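Print this page | E-mail this page

Komley Play Kitchen Sets: Common Questions

Updated September 5, 2019

How many pieces come in a set?
The Kisano set has 43 pieces and the smaller Sterkstead set has fewer. A full list is printed inside the lid of each carton – check it before you call us about a missing piece.

Can I buy single plates or cups?
Plates and cups are sold in packs of 5. We don't sell them one at a time. Colors vary from pack to pack, and you can't choose them.

Do your sets include a toaster oven?
No. We sell tableware and food pieces only. If you already have an oven, leave enough table space for the door to open.

How should I wash the plates?
Use warm water and dish soap, then dry them with a towel. Don't stack them while they are damp.

Can I use a real ketchup bottle with a set?
You can, but empty it and rinse it out first. Put the cap back on tight.

How do I lay out the table?
Start with the oven on one side and a plate in the middle. Small pieces can go in between.
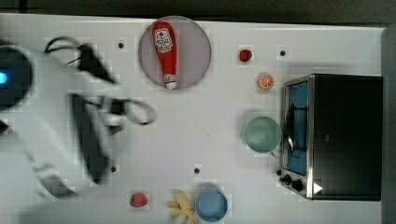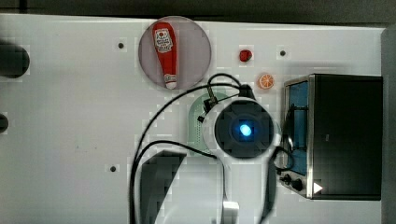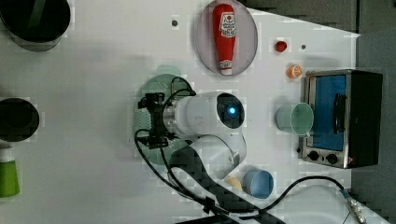 Ketchup bottle on the plate, toaster oven at the right.

How long do I have to return a set?
You have until the end of the month after the month you bought it. Send back every piece in the original carton, with the receipt. Write to Heike Reinholz at the Afolabi warehouse before you ship anything – she will send you a label.

Contact Us | © 2019 Komley | Back to top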